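Bread eaters wanted, doubters preferred

Every bakery within driving distance of Clindville now sells a loaf that is supposed to be easier on your stomach. Long ferment, ancient grain, wild starter, take your pick. The loaves cost more, the signs are handwritten, and the claims get bigger each time I walk past. I have eaten plenty of this bread and felt the same after it as I feel after a supermarket bun. So have a lot of people. Others swear it changed their lives. I would like to know which group is fooling itself, and I need people to eat bread while I find out.

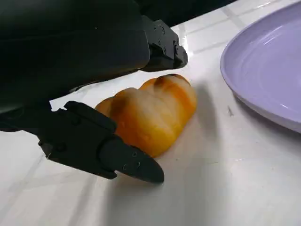

CALLS FOR PARTICIPANTS

The Harahap Bread Trial is looking for adults to take part in a blind comparison of slow-fermented and ordinary rolls. It runs for 6 weeks starting in February. You eat what we give you, you write down how you feel, and you don't find out which roll was which until the whole thing is over. Neither do the people handing them to you.

We are a small outfit and we are not selling anything. The flour is bought at the regular price. Two mills offered it free in exchange for a mention and we turned both down. Trillov, the bakery making the rolls, gets paid for its time and has agreed in writing that it has no say over what we publish. If the answer is that slow bread does nothing special, that will be the headline, and Trillov will have to live with it.

Who we want

People who eat bread most days and are over 18. You should live close enough to Clindville to pick up a bag twice a week. We want a mix of believers and doubters, but so far the believers have filled up fast and the doubters have stayed home, which is typical. If you think this whole subject is nonsense, please apply.

We can't take anyone with celiac disease, a wheat allergy, or a doctor's order to avoid gluten. We also can't take anyone who works for a bakery or mill, or who writes a food newsletter. Pregnant women should sit this one out. If you are on medication for your stomach, tell us and we'll talk.

What you would do

Pick up your rolls, eat them at breakfast or lunch, and fill in a diary the same evening. The diary asks about bloating, hunger, sleep and mood. It is dull. The last study I read on this subject used a diary so vague that "felt lighter" counted as a result, so ours asks for numbers and asks for them every day. Don't fill in a week of them on Sunday night. We can usually tell.

You may eat other food as normal, but no other bread. That includes pizza crust — someone always asks. Crackers are fine. There is one group meeting at the start and one at the end, both on a Saturday at 11 in the morning, and the second is where you learn what you were eating.
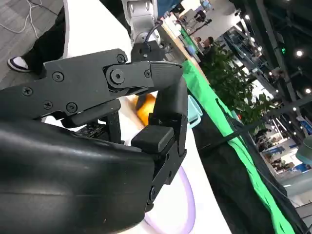

By Graciela Painemal, trial lead

What you get

We pay $700 to people who finish, in two parts. Half comes at the midway point and half when your last diary page is in. If you drop out for a health reason you keep what you've earned up to that day. If you just stop answering the phone, you don't. You also get a copy of your own results and the full report, including the parts that make us look bad.

You do not get a diagnosis, a diet plan or advice about gluten. A bread trial run by people with clipboards can't tell you what is wrong with your stomach, and you should be wary of any that says it can.

What we won't promise

I get emails asking me to guess the result. I have my suspicions and I keep them away from the diaries. Siriporn Klinhom does the numbers and works from coded sheets, so she won't know which code stands for which roll until her analysis is locked. Herman Nair holds the key. He has been asked for it more than once, including by me, and has said no.

It is also possible we will find nothing clear either way. Food studies often do, and then somebody writes them up as if they had found something. We'd sooner print a shrug.

How to apply

Write to the Harahap Bread Trial, Suite 965, Vesimero Building, Clindville, or leave a message at the front desk for Juwita Hidayat. Tell us your age, how often you eat bread, any health conditions, and which days you could do pickup. Add a line on what you think of slow-fermented bread. There's no wrong answer, and it will be used only to balance the groups.

Juwita will call you back for a short talk by phone. Please have your questions ready, the awkward ones included. You can ask to see the full plan before you sign, and you should read it. It has a page on who paid for what.

Applications close when the places are filled.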